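**The bed is not a table**

Every few years somebody sells us a new way to fold a T-shirt. The current one comes from Destness, a home-organising outfit whose weekend course costs more than most of the shirts it is meant to save. Its central promise is that a tidy pile changes the person who made it. I went in August, came home with a workbook, and I am still the same person, with slightly flatter shirts.

The workbook runs to 113 pages. Seventeen of them deal with where to fold, and the answer is the bed. You tip the clean washing out on it, the argument goes, so that you can't go to sleep until it's done. Anyone who has slept beside a heap of towels will know the weakness in that.

My own objection is to the surface. A duvet gives under your hands. You press a sleeve down and the whole shirt slides into the dip. Aatos Räsänen, who ran a laundry in Ilton for years and now teaches evening classes there, won't fold on bedding at all. "You are ironing a cloud," he told me. He likes a kitchen table, wiped and dried, and he thinks most folding systems are a way of selling boxes.

He may have a point about the boxes. Estia's drawer dividers are handsome and fit none of my drawers. Sopacua's folding board made every shirt the same size, including the two that belong to a child.

Where Räsänen and the course do part company with good sense, both of them, is in forgetting that beds differ. Strip off the duvet, put down a bamboo sleeping mat, and you have a surface that is firm, cool and wide enough to spread things out. The tiles have a little give between them, but cloth lies fairly flat. I tried it for a fortnight and stopped complaining about the bed, though I went on complaining about the workbook.

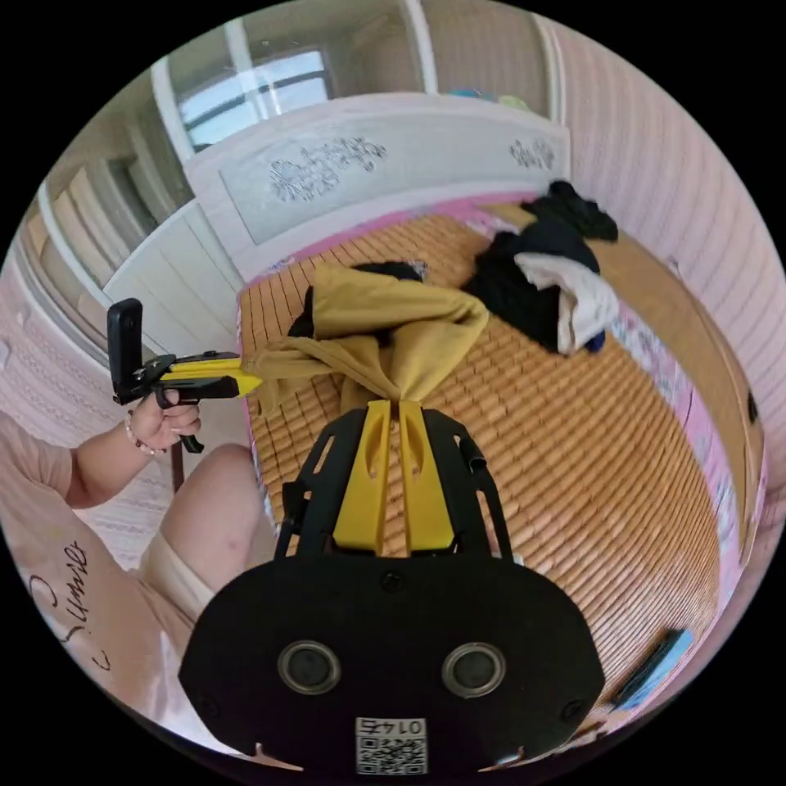 *Mustard-yellow cloth, lifted over something dark, on a woven bamboo mat.*

The mat doesn't sort anything for you. Dark things still vanish under bright ones, and a piece picked up by the middle still comes up as a bunch. Räsänen's advice is to find two corners before you do anything else, then shake. The workbook gets to corners on page 88, after a chapter on gratitude.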